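Packing line automation: staff questions

Will I lose my job?
No. All 37 packers at Pedska keep their posts and pay grade. Hours stay the same too.

What changes on my shift?
You will spend less time filling trays and more time checking them.

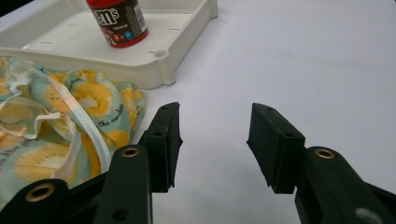

Soft items such as cloth bags still go to a person if the gripper misses twice.

Is there training?
Yes, two paid sessions in December, starting at 7 a.m.

Who do I ask?
Gemechu Tamiru, in the shift office.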